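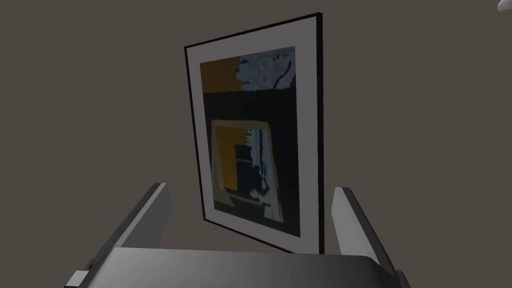

I went to see Drolov on Monday night, in a room above a pub in Mestow that holds 200 people if they all breathe in, and I've been grumpy about DJ rankings ever since. Let me explain, because the two things do go together!

Drolov is Chih-ming Lam, and he has been playing house records in small rooms for 11 years. He isn't on any chart. He doesn't have a logo made of lasers. He started at a speed you could hold a conversation over, stayed there for the best part of an hour, and by the time the first proper vocal came in the whole floor had gone soft and grinny (me included, and I had work in the morning). My friend Femi Idahosa, who books him now and then, says he's the hardest act she has to sell. Promoters want a number next to the name, and he hasn't got one.

So what is the number for? I did a bit of asking. Most of these polls are open votes, and an open vote measures how many followers you can nag into clicking a link. Fair enough as far as it goes – being popular is a skill and I don't sneer at it. But it gets printed on posters as though it told you who can play. I've paid 40 quid to stand in a shed and watch somebody very highly placed run through 8 songs I already knew, in the order I'd have guessed, with a cannon going off every time the bass came back. The cannon was the best bit.

What gets lost is the warm-up. Jarmo Karppinen did the early slot before Drolov, to a room that was mostly coats, and he was lovely: dubby, patient, never once reaching for a big tune that wasn't his to play. You can't vote for that. Half the people who'd want to were still on the bus. 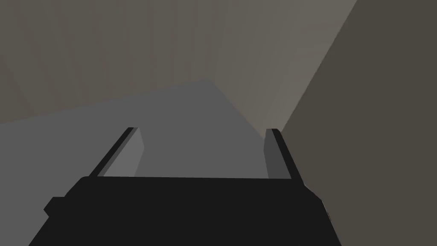
Should clubs stop putting chart positions on their posters?

I'd drop them tomorrow, and use the space to print set times and the name of whoever is opening.

That's partly selfish, I know. I like getting there early and I hate guessing. But I also think it would nudge people into hearing a night from the start, the way it's built. Tsao, the little label that puts out Drolov's records, already does this for its own parties, with the running order in big type and every name the same size. Their last one even listed Chak-lun Hsiao on the sound desk, and quite right too, it sounded gorgeous in there.

I'll admit the charts did me one favour. I found Trunisex years ago by scrolling down a list to the very bottom, where the odd ones live, and I've bought every record since. So keep your lists if you enjoy them. Just start reading from the other end, and if Drolov comes anywhere near you in May, go, and get there before ten.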